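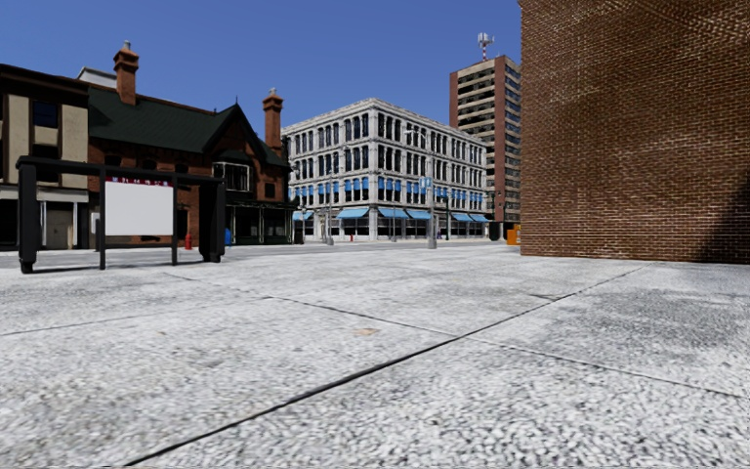 Public Space and the Town Square
Notes for Session 5

Welcome back, everybody, and thank you for the reading responses, which were a pleasure to go through (even the grumpy ones!). Tonight we move on from streets to squares, and I'm going to ask you to slow down a little, as squares are easy to walk across and surprisingly hard to talk about.

Let's start with enclosure. A square feels like a room when the walls around it are tall enough, compared with the width of the floor, to hold your eye. Our reader uses the old market place at Steltum, which is 50 yards across, and I'd like you to sketch it in section before you read what the author says. Don't worry about pretty drawings. Mine are dreadful.

Next comes paving. A plain floor of large panels tends to make a space feel calm and rather formal, while small setts or bricks bring the scale down to your feet. Joints matter too, and they can lead people toward a doorway or quietly slow them down. Think about who is doing the walking: a stroller, a cane and a delivery cart all meet the same joint very differently.

Then there are edges, my favorite part. People like to sit with something solid behind them and something to watch in front. A long blank wall with no ledge, door or window gives them very little to stay for, although a bench can do wonders.

For next time, please read the Plernow chapter and the short piece on Sedivel, including the plan for 2033, and bring one page on a square you know well. Tell me where you would sit, at what hour, and what would make you get up and leave. Handwritten is fine.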